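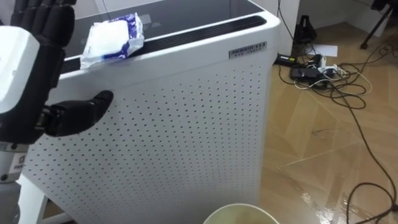

A soft white packet with blue print, left on top of the air purifier.

In our shared workshop in Wudia, every flat surface becomes a shelf sooner or later. I noticed it first with the air purifier. It is a tall white cabinet with a glossy dark top, and it has the right height for an elbow, so people who stop beside it to talk put down what they have in the hand. In October I started to write down what I found there: a glove, a ruler, a bag of rubber rings, the keys to the bicycle shed.

The trouble is that the long black grille runs along the front edge of the top. The air has to come out there. A soft packet lies very well on the slats, and it covers them very well too. I moved such packets many times and did not say anything, and the next morning there was another one.

I came to this building five years ago, when it still belonged to Moschos, a firm that repaired sewing machines. They left us their tables, their hooks and a paper on the door with 13 rules for the room. The last rule was "The table is for work, the shelf is for waiting." I thought it was strict. Now I believe they understood the room better than we do.

So in autumn I made an experiment. For 30 days I cleared the big white table every evening, and I asked the others to do the same with their own corners. We bought open boxes from Hedley, a small shop behind the market, and we put one box near each place where things were usually left. We did not write names on them. A box with a name becomes a private drawer, and nobody else dares to empty it.

The first week was not good. The boxes filled up and the table filled up also. I found parts from Plidov, the lamp project that we finished last year, and I could not throw them away. Small round things are the most difficult. A cap or a lid has lost its jar, but it looks useful, and it has a nice color, so it stays.

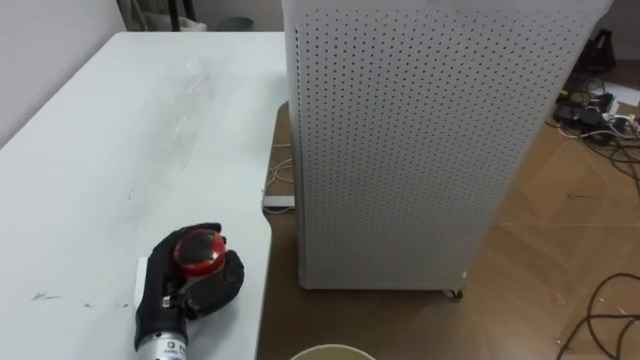
A round red piece held above the white table, where the scuff marks remain.

After the second week something changed. People began to wipe the table before they sat down, and not only after. It will never look new – there are short dark scratches near the edge and faint streaks across the middle, and I have tried three kinds of cleaner on them. I like it anyway. When the table is free, I can spread a full drawing on it and walk to the rounded corner without moving a cup.

For the top of the purifier I found no clever solution. I thought about a sloping cover, but it would disturb the air. At the end I fixed a narrow shelf to the wall next to it, at the same height. Most things go there now. Packets still visit the grille from time to time, and whoever passes by takes them off.

The boxes cost us less than one dinner together. We kept four of them and gave the rest to the neighbors upstairs.

Comments (3)

lindenrow
We have the same problem with the top of the fridge. I will try the shelf at the same height, thank you.

paperboat674
Did you try a melamine sponge for the scuffs? Go gently, it can make the surface dull.

oldhooks
Please print all 13 rules! I would hang them in my garage.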